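The Tidy Room at Vondico
A gallery from the people who do the demonstrating

Welcome, and thank you for stopping by our little corner of the Vondico staff pages! I'm Hina Durrani, and I have been with the housekeeping side of the company long enough to remember when our schedules were kept on the back of a cupboard door in pencil. In July a part of our crew moved over to the robot training work at the Matodville site, and ever since then people from the other buildings have been stopping me in the hallway to ask what on earth we do all day. So I promised a page with pictures, and then I put it off, and then Kulsoom Baloch reminded me (twice, and kindly), and now it's done.

The short answer is that we clean rooms, the same as we did before. The longer answer is that we do it with grippers in our hands, one chore at a time, over and over, so that the software people at Tanoli can teach a machine how the job goes. They call one chore from start to finish a "run." By the end of our first stretch we had 3,368 runs saved, and I will admit to feeling a little proud when I saw that number on the board, even though a good many of them were mine and a good many of mine were not very graceful.

Trash first, then everything else

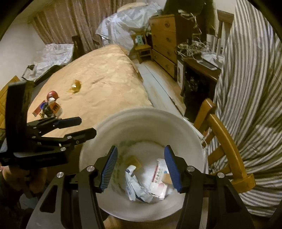 When I trained new housekeepers, I always had them start with the trash, and we kept that order when we changed over. You get a feel for a room that way. What changed is how slowly you have to go. With your own fingers you can scoop up a handful of wrappers without giving it a thought, but a gripper only has two fingers to it, and it wants one thing at a time, so you find yourself thinking hard about which corner of a packet to take hold of. Parveen Malik, who has cleaned more rooms than the rest of us put together, told me she had never once in her life looked at a candy wrapper so carefully. Her first week she went home with a sore wrist and a short temper, and by the third week she was showing the engineers a better way to come at a flat packet, which they wrote down and now teach to everybody.

I think that has been the nicest part of it for me. In the old setup, the people upstairs sent us a list and we worked through the list. Now Ilaria Benedetti comes down from planning with her coffee and asks us why we do things the way we do them, and she stays for the answer, even when the answer goes on for a while (mine do).

It hasn't all been easy, and I don't want to make it sound as if it were. Two people from our crew tried the work and asked to go back to regular rooms, and they were given their old shifts without any fuss. It is repetitive, more so than ordinary cleaning, where at least you get to walk down the hall and say good morning to someone. We asked for shorter blocks and got them, and we asked for a proper place to sit between blocks, and we got that too after some back and forth over whose budget the chairs would come out of. We also asked for the pay to match, seeing as teaching is a skill of its own, and the new rate came through with a job title attached: I am now a "task demonstrator," and my grandchildren find that very funny.

Two grippers at the table 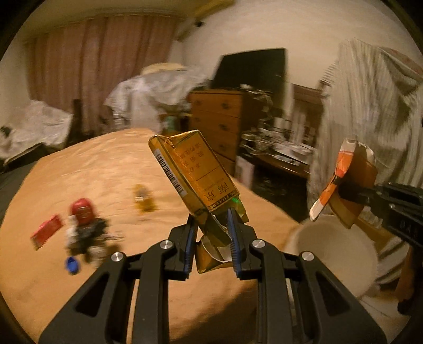
Will the robots take over the cleaning jobs once they've learned all this?
For now, none of the regular room shifts has been cut, and management has agreed in writing to talk with the crew before any machine is put on a shift. Past that I can't promise anything, and I would rather say so plainly. Haris Soomro, who looks after our schedules, keeps that letter pinned up by the lockers where anybody can read it.

What I can tell you is how it looks from where I stand. The machine at the Pindness building has practiced on our runs, and it is slow, and it gets stumped by things that wouldn't slow Parveen down for a second. I went over to watch it one afternoon and caught myself whispering "other side, dear, take it from the other side" as if it could hear me. If one day it can do the bending and the reaching under beds, my knees will be grateful, and I'd like the people with good eyes and good sense to be the ones telling it what counts as clean.

There are 134 chores on the full list, and we have a good many still ahead of us, including fitted sheets, which I am not looking forward to one bit. If you'd like to come by and try the grippers for yourself, mornings are best, before ten. Ask for me or for Kulsoom at the Matodville front desk and one of us will come and get you.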